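# The Slow Work of Stablecoins

*How dollar-backed tokens found a place in the ordinary business of two river towns, and what their users still do not know about them*

June 21, 2023

For much of the past decade, public discussion of digital assets has centered on price. A token rose or fell, fortunes were made or lost, and the technology underneath received little notice. Stablecoins have drawn less of that attention. They are designed to hold a constant value, usually one U.S. dollar, and an asset that does not move offers little to report. Their use in trade has nonetheless grown, and in Plelholm and its neighbor Brultville they are now a regular means of settling invoices between small firms.

The principle is simple. An issuer accepts one dollar from a customer and creates one token in return. The dollar is placed in reserve, commonly in bank deposits or short-term government debt. When the token is presented for redemption, the issuer destroys it and pays the dollar back. Between those two events the token may change hands many times, at any hour, without passing through a bank.

Importers in Plelholm were the first in the region to take an interest. A conventional wire transfer to an overseas supplier could take several business days to arrive, and correspondent banks along the route each deducted a fee. The sender often could not say in advance how much the supplier would receive. A token transfer settles in minutes, and the amount sent is the amount received, apart from a network charge that is known beforehand.

Vilela, a payments firm with offices in Plelholm, began offering token settlement to commercial clients last September. It set a minimum transfer of $50 and required each client to complete the same identity checks that a bank would perform. The firm reports that 18 businesses joined in the first month. Most were importers of household goods, dried foods, and machine parts, with a smaller group of exporters who wished to be paid sooner.

## What stands behind the token

The value of a stablecoin rests on its reserve. If the issuer holds a full dollar of sound assets for each token, redemption should present no difficulty. If it holds less, or holds assets that cannot be sold quickly, a sudden rise in redemptions may exhaust the cash on hand. Holders who fear this outcome have reason to redeem early, and their haste can bring about the shortage they feared. The pattern is familiar from the history of banking and of money market funds.

Issuers respond to this concern by publishing reserve reports. These documents vary a great deal. Some are full audits, in which an accounting firm examines the books over a period of time. Others are attestations, which confirm only that certain assets were present on a certain date. An attestation has value, but it says little about the days before and after. Readers should also note where the reserve is held, who has legal claim to it if the issuer fails, and whether small holders may redeem directly or must sell through an exchange.

A second category of stablecoin uses other digital assets as collateral. A borrower deposits tokens worth more than the amount issued, and a program sells the deposit if its market value drops too far. A third category, known as algorithmic, attempts to hold its price by expanding and contracting supply, with little or no outside reserve. The collapse of a large algorithmic token in 2022 caused heavy losses, and Vilela does not accept such tokens for settlement.

## Costs that remain

Lower transfer fees do not make the system free. A business must first convert bank money into tokens, and its supplier must convert them back. Each step carries a charge, and in countries with few licensed exchanges the final conversion can cost more than the wire transfer it replaced. On an invoice of $3,000, a total conversion charge of 2 percent comes to $60, and a firm that pays several such invoices each month will notice the sum.
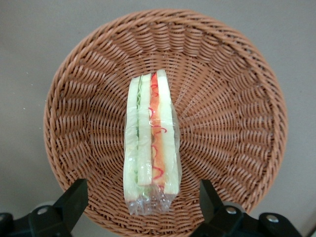 Accounting presents a further burden. In the United States, digital assets are treated as property for tax purposes, and each disposal may need to be recorded, even where the gain amounts to a fraction of a cent. Firms that keep careful ledgers from the start generally manage well. Those that try to rebuild a year of transfers from wallet histories do not.

There is also the matter of error. A bank can sometimes recall a payment sent to the wrong account. A token transfer is final once confirmed, and funds sent to a mistyped address are usually lost. Plevum, a wallet service used by several Brultville exporters, addresses this with an approved address list and a delay on the first payment to any new recipient – a modest safeguard, though one that its clients have asked to keep.

Custody deserves equal care. A firm that holds its own private keys depends on no intermediary, but it must protect those keys against theft, fire, and the departure of the employee who set up the wallet. A firm that relies on a custodian gives up some control and takes on the risk of that custodian's failure. Many businesses in the region divide the difference by keeping only enough tokens for the week's payments and leaving the rest of their working capital in the bank.

Federal rules for issuers are still under discussion. Proposals before lawmakers differ on who may issue a stablecoin, which reserves are acceptable, and whether state or federal agencies should supervise. Until those questions are settled, Vilela intends to keep its list of accepted tokens short and to review the reserve reports of each issuer as they are published.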